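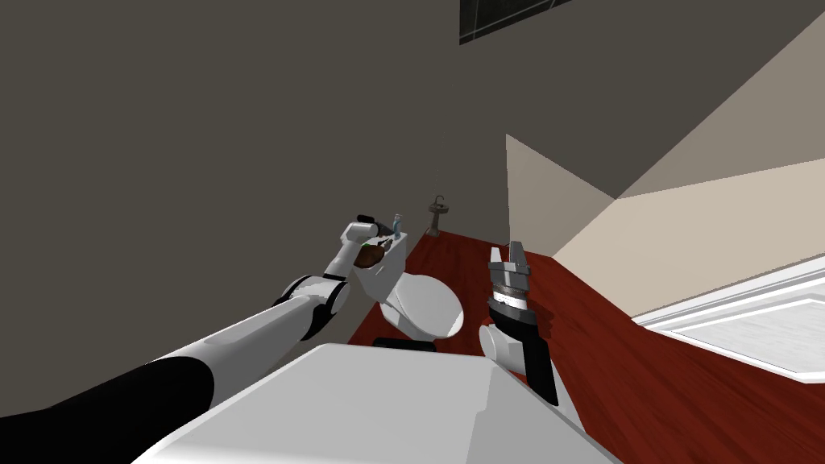
Simulated bathroom, toilet and tank

Groups > Building Services > Visits > Salem works

Visit to the Carnix sanitaryware works, Salem

The group visited in August. We were received at 9:30 a.m. by Chaimae Helmy, the process engineer for casting and drying, and spent the morning on the floor and the early afternoon in the test room. The Salem works makes toilets, tanks and shower trays in vitreous china and fireclay. Basins are made at the Brollmont site and were not covered.

Casting is still done in plaster molds on most lines. The hall we walked through holds 174 of them, on benches running the length of the building. Slip is fed from an overhead main, left to build a wall against the plaster, then drained. The molds are dried overnight with warm air from the kiln - the ducting for this was added last year and accounts for most of the recent fuel saving. Tanks and lids are cast separately and kept as matched pairs through to final inspection.

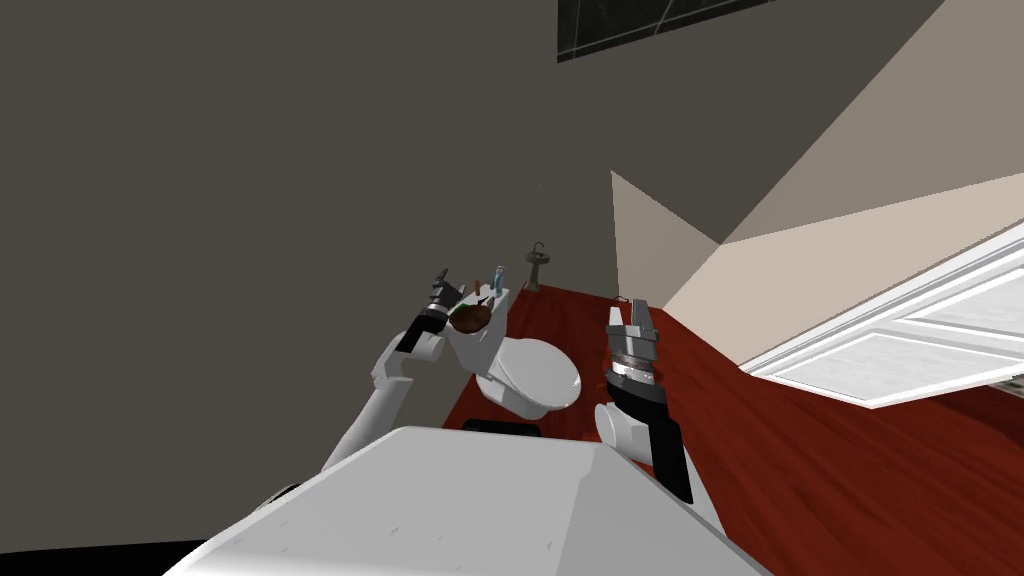 Building Services Study Group - Visits Section

Green ware goes to a controlled dryer for 20 hours. Humidity starts high and is stepped down. Ms. Helmy said that nearly all cracking traced to this stage appears at the joint between bowl and foot, where the wall changes thickness. Several members asked whether a longer cycle would help. The works tried one and found little change; altering the foot section of the mold gave a better result.

Glaze is sprayed by hand on the short runs and fired in a tunnel kiln. We were not allowed past the kiln entry. Rejects with small glaze faults are patched and refired once. The rest are crushed and sold as aggregate.
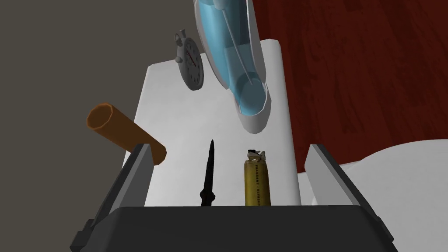
Shower trays gave us the most to discuss. A tray shrinks in the kiln by different amounts along its length and width, and a rectangle that leaves the mold square can come out with one end narrower than the other. This is hard to judge by eye. The white rectangle shown here looks narrower at its far edge through perspective alone, and a tray on the bench looks just the same from the inspector's end. Slightly rounded corners add to the trouble, as they leave no sharp point to measure from. The works uses a steel jig and takes both diagonals 443 mm in from the waste outlet.

The test room runs flush, load and leakage tests. Reshma Cele showed the tank fill rig, which cycles inlet valves from Wuvcombe at three supply pressures. Valve noise is logged but has no pass limit at present.

Attendance was 13. Safety shoes are required and the works does not lend them. Parking is at the north gate.

Contact the Visits Section | Copyright Building Services Study Group | Back to top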